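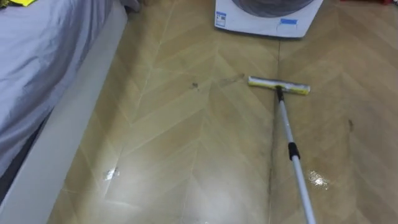
One Room, One Floor, One Mop

In the smallest apartments at Vurnley, the bed and the washing machine share a floor. The building has 236 units, and the studios on the Clemow side put laundry and sleep in the same room. Tenants there say the floor is the part of the place they clean most.

The pattern is herringbone, pale beige with a shine. It makes a narrow room look longer. It also shows everything. Lint from the washer collects by the bed base, and a dried drip of detergent catches the overhead light from the doorway.

Most people start with a vacuum and then switch to a flat mop with a sponge strip. The long handle lets you reach along the bed without moving it. 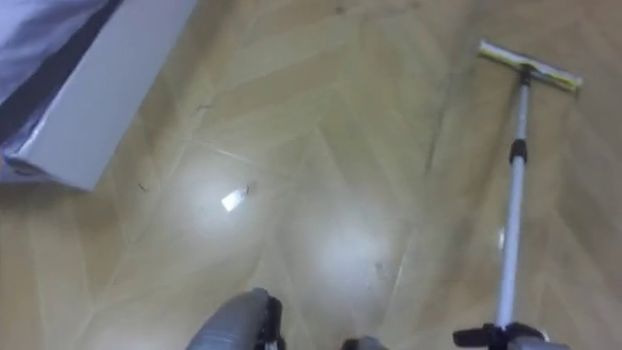 The sponge should be wrung out until it stops dripping. Water left standing in the seams is what ruins this kind of floor, and replacing one in a studio cost a tenant $2,844 last September. Lins, the shop on the ground floor, sells refill sponges and tells customers to change them every 12 weeks.

Work from the far wall toward the door, following the zigzag. Going against it leaves streaks on a glossy finish. Do the strip in front of the washer last, when the sponge is dirtiest anyway, then rinse it and go over that strip again.

A studio takes up to 12 minutes. Lindodia, which manages the building, asks tenants to skip wax and polish. The floors already have a factory coat, and polish makes them slippery.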